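Small Bins, Tables and Walls: My Walkthrough Checklist for Skiseter
Updated Tue 21 February
Posted in: Building Stuff, Checklists

Okay, people have been asking me for this one, so I typed it up from my clipboard and cleaned up the spelling (mostly). It's the walkthrough I do at Skiseter for the work rooms, the part that covers tables, walls, cords and the little tabletop trash bins. The kitchen and the stairwell have their own lists and I'm not getting into those today.

My system is not fancy. OK means I leave it alone. FIX means I deal with it before I leave the building. WATCH means I write it down and look again next time. If something gets WATCH three times in a row it turns into FIX, that's Keegan Paquette's rule from when he used to do this round, and I've kept it even though it makes me grumble.

You'll want a flashlight, a damp rag, a dry rag, a pair of thin gloves, a screwdriver and spare bin liners. I also bring a pencil, pens die on me in the cold rooms.

PART ONE: GETTING IN THE DOOR

1. Door opens all the way and stays put.
OK. The stopper got replaced in November and it's been great.

2. Light switch plate is tight to the wall.
FIX, done. One screw was half out. I snugged it up by hand — please don't crank these down, they crack!

3. Ceiling lights all on, no flicker, no buzz.
WATCH. There's a faint buzz for a minute or so after you turn them on and then it quits. I've told the Zabala people, who look after our electrical, and they'll bring a ladder on their next visit.

4. Clear path from the door to the table and back.
OK. I walk it with the lights off too, slowly, holding the flashlight pointed at the ceiling. You'd be surprised how fast you find the chair leg.

5. Exit sign lit, test button works.
OK. Hold the button in for a good long while. A quick poke tells you very little.

PART TWO: THE TABLE

6. Table doesn't rock.
OK. I lean on each corner with one hand, then I do the two opposite corners together. If it rocks, check the floor first and the feet second. I once adjusted a foot for twenty minutes and the problem was a flattened bottle cap under it.

7. Top is sound. No splinters, no raised grain, no sticky patches.
OK. I run the dry rag over the whole top, with the grain and then against it. If the rag catches, there's your splinter. I love these wood tops, they look warm and they hide very little, but they do need wiping after every single use.

8. Edges and underside.
WATCH. Small rough place under the front edge, right where your knee goes. Sanded it a little, want to see if it stays smooth. Also people stick gum under there, grown adults, I don't know what to tell you.

9. Nothing heavy sitting within a hand's width of an edge.
OK.

10. Cords on or near the table.
OK. I follow each cord with my eyes from one end to the other. I'm looking for kinks, flat spots, tape (tape is always a FIX, find out what's under it) and anywhere it could get caught by a sleeve or a bag strap.

PART THREE: THE LITTLE BIN

This is the section I get the most grief over, ha. It's a trash bin the size of a coffee canister, how much can there be to inspect? Well, eight things. We had 22 of these bins come in on one Prokitz order last year and I've gone through every one of them with this same list, and I sent two back. A small bin lives on the table right next to people's hands and their lunch, so I'm pickier about it than I am about the big floor cans.

11. Bin stands flat.
OK. Press down lightly on one side of the rim, then the other. If it tips with a light press, it'll tip when somebody tosses in an apple core. Check the bottom for a crumb or a bit of dried glue.

12. Bin is in from the edge, with space on all sides.
OK. I like it toward the middle of the table. Pushed up in a corner, people throw and miss.

13. Lid moves freely through its whole travel.
OK. Up slow, down slow, then at normal speed. I'm feeling for a gritty spot. If it grinds, wipe the hinge with the damp rag and try it again before you go calling it broken.

14. Lid doesn't pinch.
OK. This one matters! Use a pencil, not your pinky. Put the pencil where a finger would naturally rest and close the lid on it. A little dent in the paint is fine, a crunch is a FIX.

The cream bin on the wood table:

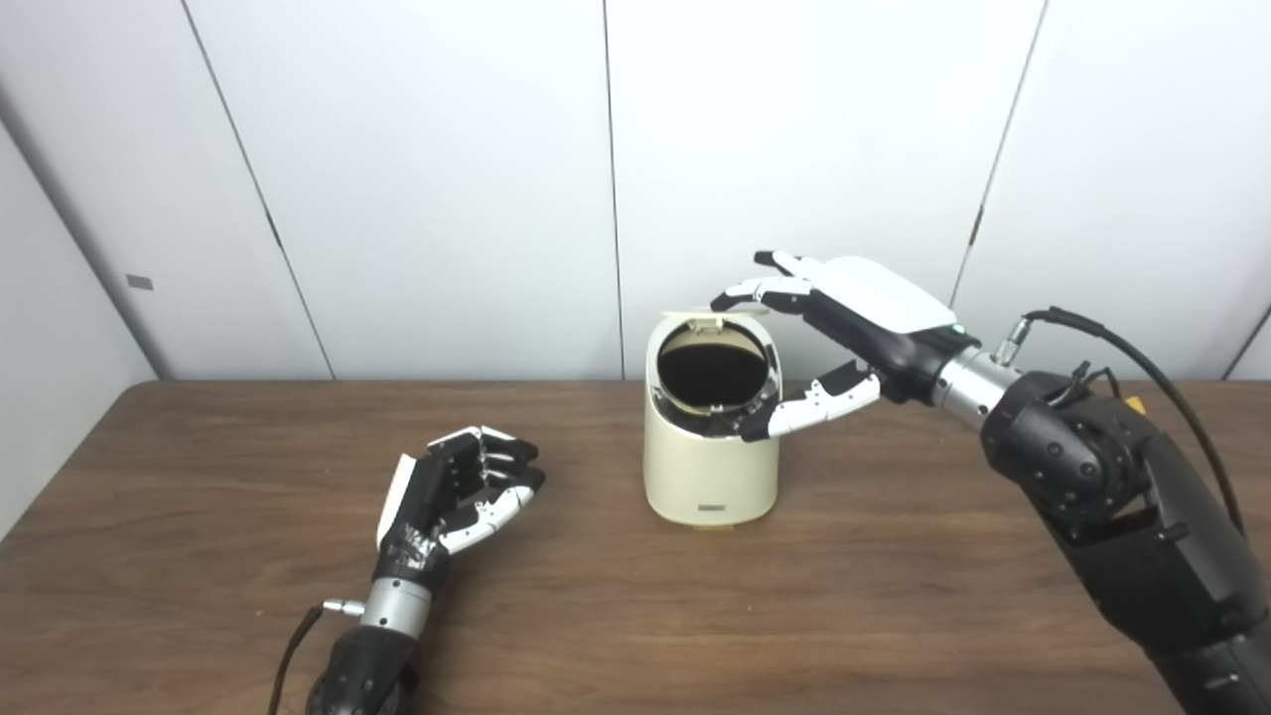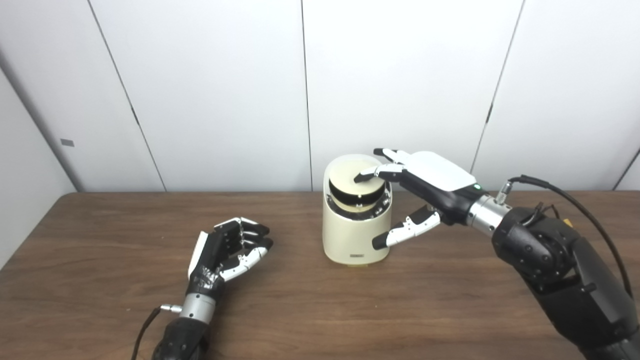
15. Inner rim is smooth all the way around.
OK. Gloves on for this one. Go around once with a fingertip, slowly, and then go around again the other way. A burr can lie down in one direction and stand up in the other. The two I returned both had this problem. Jendosach, the supply place across the road, sells a tiny file that takes care of it if you'd like to try it yourself, but if it's a brand new bin I say let them swap it.

16. Liner fits and doesn't hang out past the lid.
FIX, done. Liner was way too big and bunched up at the hinge, so the lid never sat right. I trimmed it with scissors. We have 1,316 of the wrong size liners in the supply closet, in case anyone has a use for them (I'm serious, email me, I'll leave a box by the door for you).

17. Nothing in the bin that doesn't belong in a bin.
OK. What I mean by that is batteries, blades, broken glass, hot anything, and rags with oil or solvent on them. Those have their own containers downstairs. With these little ones you often can't see down in very well, so get the flashlight right over the opening before you put a hand anywhere near it. And then still don't put your hand in. Tip it out onto newspaper.

18. Outside is clean, top to bottom, including the base.
WATCH. Light-colored plastic shows everything and the bottom edge is always the worst, it picks up whatever was on the tabletop. Warm water and dish soap, soft cloth, dry it right away. I don't use the scrubby side of the sponge on the shiny ones. I did that once and the shine never came back.

PART FOUR: WALLS BEHIND THE TABLE

19. Panels are flat, no bulging, no loose corners.
OK. I knock on each one with my knuckles at shoulder height. You get used to the sound pretty quick. A loose one kind of slaps back at you.

20. Seams between panels are even and clean.
WATCH. Dust loves a seam. I vacuum with the brush head, straight up and down, light hand. If a seam has gotten wider since last time, write down which one (count from the door) so the next person isn't guessing.

21. Table has a gap between it and the wall.
OK. I just want to get the rag through. If it's jammed tight against the panel you'll get a scuff line, and then you'll get me with an eraser sponge, complaining.

22. No hooks, tape or nails added by well-meaning people.
FIX, done. One hook. You know who you are and I've put it in your mailbox.

PART FIVE: BEFORE I LOCK UP

23. Bins emptied and liners in.
OK.

24. Rags rinsed and hung up, spread out flat.
OK.

25. Notes copied into the book.
OK. We've been keeping this book for ages and last month I sat down with tea and added up the entries, 1,701 of them! Most are light bulbs.

A FEW COMMENTS, IN NO ORDER

On how long it takes: I budget 60 minutes for the whole floor with this list and I usually come in under. The bins are quick once your hands know what to do. The walls take longer than you'd think, mostly on account of the vacuum cord not reaching.

On how often: once a month for everything, and the bin section every week. I know weekly sounds like a lot. Try it for a while and see what you find in there.

On lids in general: a few folks have written to ask if they should just take the lids off the small bins. I'd rather you didn't. Lids keep the fruit flies down in summer, and they keep a knocked-over bin from going everywhere. If a lid is annoying to use, it's probably dirty or the liner's too big (see 16), and both of those are five-minute jobs.

On borrowing this list: please do, go ahead and change whatever you want. Cross off the wall section if you've got plain painted walls, and add a line for windows if you're lucky enough to have ones that open. Ours are painted shut in two rooms, and that has its own page in the book.

On the flashlight: the good one is back on its nail by the mop sink. If you borrow it, put it back on the same nail, and if it's getting dim the batteries are in the second drawer down, behind the tape.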